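Ticket 851: Memorial page for Mr. Lumbantobing does not show the service time, and guest book messages are missing

Status: Partly solved
Product: Gilluson Memorial Pages
Opened by: Ridwan Raju, Prusia Funeral Home
Opened on: Thursday, April 21, 2022

1. What the family reported

The daughter of Mr. Lumbantobing telephoned our office this morning. She told me that the obituary of her father is online, but the line with the visitation and the funeral service is not there. Her relatives are asking her by text message when they should come, and she has to answer each of them by herself. She also wrote that several people signed the guest book and their messages cannot be seen.

I looked at the page on my office computer and I saw the service line correctly. On my phone the line was absent. So I understood that the family is right and that the problem depends on how the page is opened.

2. What I tried before opening this ticket

I saved the obituary again without changing the text. No difference on the phone.

I removed the service block and entered it a second time, with the chapel address copied from the old one. After this the line appeared on the phone for a short while, then it was gone again when I opened the page from the link the daughter had shared.

I compared the two links. The shared link has the word "preview" inside it. The link from our website does not have it. I suspect the preview link shows an older saved version of the obituary, from before we had the time confirmed with the cemetery.

I checked the guest book settings. "Hold messages for review" was switched on. I did not switch it on myself, and my colleague at the front desk does not remember it either. There were 16 messages waiting.

3. Reply from Gilluson support

Thank you for the clear report. You are correct about the preview link. It is made at the moment when the draft is first saved, and it does not receive later changes. Please send the family the public link and ask them to share it again. We have now set the preview link to forward to the public page, so relatives who already have the old one will also arrive at the right place.

For the guest book, please open Messages, then Waiting, and approve them. The review setting comes from the template called Oner, which was chosen for this obituary. If you do not want it, please change it in the template also, otherwise the next obituary will have it again.

4. What I did after the reply

I sent the public link to the daughter and asked her to open it on her own phone. She confirmed that she can see the visitation and the service with the correct time.

I read all the waiting messages and approved them. One was sent two times by the same cousin, so I kept the longer one. One message is more than 400 characters and the page shows only the beginning of it, with no button to open the rest. It is from a man who worked with Mr. Lumbantobing for many years, and the family would like very much to read it whole.

I changed the Oner template so that messages are shown without waiting. I will read them myself each morning while the page is new. 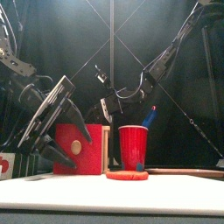

5. Still open

The long message is still cut on the public page. In the office view I can read it to the end, so the text is not lost. Please tell me if there is a setting for the length, or if it must be corrected on your side. For now I have printed the full message and put it in the envelope for the family, together with the printed guest book.

The second question is about the order of the names in the "survived by" paragraph. When I paste it from our form, the grandchildren come before the children. I can move them by hand and it stays correct after saving, so this is not urgent, but I would like to know if other funeral homes have the same trouble.

Please keep the ticket open until the first point is answered. You can reply here or call the office and ask for Ridwan.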